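The slow business of picking up a bun

Stultton, upstairs, end of the corridor. Two desks, one kettle, a whiteboard nobody has wiped since August. Bereket Belay types standing up.

He and Ayantu Alemayehu write Lillell, the planning software that Clostico wants for its packing arms. Plan the reach, check the reach, throw it away, plan again. On a good run a new path takes 41 milliseconds. On a bad one, 110, and by then the arm has stopped to think and everyone in the room can hear it.

"It's the stopping I hate," says Belay. "Looks like it's forgoten why it came in."

The old version planned once and trusted itself. Fine for boxes. Hopeless for anything round, where a nudge from one finger sends the target off and the plan is out of date before the grip closes. So Alemayehu pulled the grasp code apart last summer and put most of it back differently. Now the planner keeps 2 grasps alive for each object and drops the worse one late, very late, a hand's width out.

Perception is a separate headache. Araya, the bit that turns wrist camera pictures into shapes, likes edges. Give it a cube and it's happy. Green thing behind a green thing, less so. It used to merge them into one long lump and offer the planner a grasp across the join.

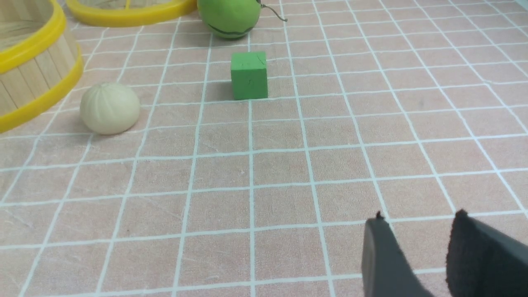

Cube, melon, bun and steamers on the grid mat, from the wrist camera.

Alemayehu's fix was dull and it worked: split by depth first, colour second. She ran 1,000 saved views through it overnight and read the failures over breakfast. Most were stripes. Some were stems, too thin for the depth map, so the planner happily swings a finger straight through one.

Pleats next, she says. Then baskets, wich have rims, and rims mean coming in from above.

Belay has already gone back to the log. Line after line of rejected paths. He scrolls, stops, swears quietly, changes a margin and sets it going again.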